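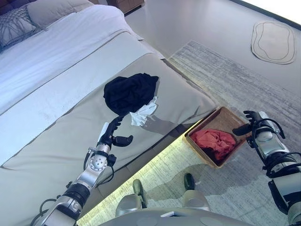
Clothes on the bed, clothes in the basket, a hand at each.

1/ Putting our equipment plan for next financial year in a thread, as a few people running serviced apartments have asked. We have 52 units at Hlongwane. The question is whether a two-armed robot for bedroom tidying goes in the capital budget or stays on a lease.

2/ The task is small on purpose. Pick clothing up off the bed, get it in a basket, leave the bedding alone. If a supplier can't price that job, I'm not interested in their kitchen demo.

3/ Two quotes so far. Golo will lease the whole robot with servicing included. Tunivlow will only sell outright, and the hands are a separate line on the quote. Read your quotes to the last page.

4/ Hands are the line I'd look at hardest. A black garment, a small white cloth and an orange-red garment in one heap is an ordinary load for us, and it's soft goods every time. Ask what happens to the price if you want fingers on both arms, and what a spare costs delivered. 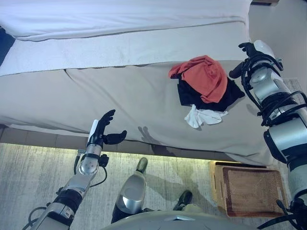
One reply asks why we don't just buy a cheap single arm on a trolley and put the savings into housekeeping hours.

5/ Fair question, and we costed it. The trolley arm was well under budget but needed a staff member to wheel it to each side of the bed. That wipes out most of the saving. We've kept it as the fallback option.

6/ Cables. Both suppliers call cable sleeves an optional extra. Look at how much cable there is on the right arm and decide for yourself. I've put $400 per robot in for sleeves and ties and I'd sooner not cut it.

7/ Room costs are the bit people leave out of the business case. Rugs, low furniture, power for the charger, somewhere to park the thing. Our electrician's quote for charging points came in higher than the first year of software support. 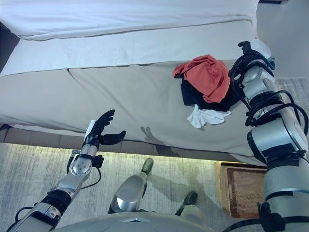

By Skallska Fitouts | equipment and budgeting | posted 4.10 pm

8/ Picking the thread up again after lunch. Bed height came up in the supplier calls. Ours vary between floors, so I've asked both firms to confirm reach in writing for each bed type before we sign anything.

9/ Under-bed strip lighting is in the spec too. Whatever you have in your rooms, have it switched on for the acceptance trial. Same goes for your real rugs and your real baskets. A trial in the supplier's showroom tells you about the supplier's showroom.

10/ Lease terms: Golo wanted a three-year minimum. We asked for 15 months with a break clause and they've come back with a slightly higher monthly fee. I think it's worth paying. Hardware bought in April could look dated by the following winter.

11/ Spares list as it stands: one complete hand, finger sets, thumb joint, palm pads. Pads are a wear item, so get the replacement interval and the unit price on the same page.

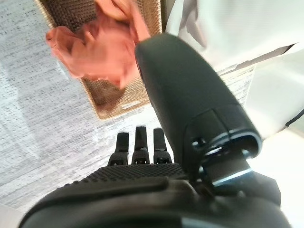 Another reply says their finance people would never sign off on a spare hand sitting in a cupboard, and that a swap agreement with the supplier did the job for them.

12/ We've asked about swaps. Tunivlow quotes seven working days for a replacement, door to door. For us that's a week of paying for the robot and paying for the labour as well. If your supplier has a depot in your city the sums will be different.

13/ Where we've landed: lease one, break clause in, spare hand on the shelf, cable money kept, charging point on one floor only. Outright purchase goes in next year's draft as a placeholder with no figure against it.

14/ I'll put the blank budget sheet up once I've taken the supplier prices out. It's only a spreadsheet, but it has the rows for wiring and spares already in it.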